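Infusión de hierbas Grikdale, mezcla de la casa – bolsa para compartir

Referencia 3219

Disponible en tienda y por encargo

Hay mezclas que uno prepara porque se las piden y mezclas que uno prepara porque le apetece, y la Grikdale pertenece sin ninguna duda al segundo grupo. Empezó como la infusión de sobremesa de la familia Lý, hace ya unos cuantos inviernos, cuando Mỹ Đỗ traía a la trastienda un bote con melisa, hierbaluisa y un poquito de piel de naranja y nos lo íbamos bebiendo entre pedido y pedido. Los clientes olían aquello desde el mostrador y preguntaban. Al final, claro, hubo que ponerle nombre y precio.

La base sigue siendo la misma: melisa y hierbaluisa a partes iguales, manzanilla en flor entera (nada de polvo de bolsita, por favor), piel de naranja amarga y una pizca de regaliz que redondea el final y hace que casi nadie eche de menos el azúcar. No lleva teína, así que puede tomarse a las once de la noche con toda tranquilidad, que es precisamente cuando más nos gusta a nosotros.

La melisa nos llega de Plerkine, de la finca de Mieczysław Jakubowski, un hombre paciente donde los haya, que la corta a mano y la seca a la sombra durante 10 días. Se nota muchísimo en el aroma – ese punto de limón fresco que en otras melisas se pierde enseguida. La cosecha nueva suele entrar en noviembre, y quienes nos conocen desde hace tiempo ya saben que esas primeras bolsas vuelan.

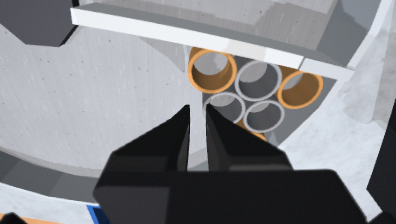

Para prepararla no hace falta ningún misterio. Una cucharada colmada por taza grande, agua recién hervida que haya reposado un momento y siete minutos con la tetera tapada. Si le gusta más intensa, añada hierba en lugar de alargar el tiempo, porque el regaliz se vuelve un poco mandón cuando lleva demasiado rato en el agua. En verano la dejamos enfriar en la nevera con unas rodajas de pepino y está riquísima, ¡pruébela así y ya nos contará!

Formatos y precios

Bolsa de 80 gramos: 6,50 euros
Bolsa de recambio para lata: 9 euros
Lata Rurel con tapa a presión, vacía: 7 euros

De la bolsa pequeña salen unas 47 tazas, según lo generosa que sea la cuchara de cada casa. Guárdela bien cerrada, lejos de los fogones y de la luz, y procure no ponerla al lado del café, que lo perfuma todo.

Ingredientes: melisa, hierbaluisa, manzanilla, piel de naranja amarga, raíz de regaliz. Por el regaliz, si tiene la tensión alta o está embarazada, consulte antes con su médico o con su farmacéutico.

Lo que nos cuentan

«La compro para mi madre y siempre acabo llevándome otra para mí. Huele a tarde de domingo.» Khoa Giáp

«Muy suave. Yo le pongo una cucharadita de miel, aunque sé que en la tienda me van a reñir.» Khang Châu

(No le reñimos, Khang, pero pruebe primero sin miel.)

Si quiere olerla antes de decidirse, pase por la tienda y pregunte por Phong Châu, que tendrá la tetera puesta casi con toda seguridad. Los encargos para regalo los envolvemos en papel de seda sin coste, con una tarjeta escrita a mano si nos deja el texto al hacer el pedido.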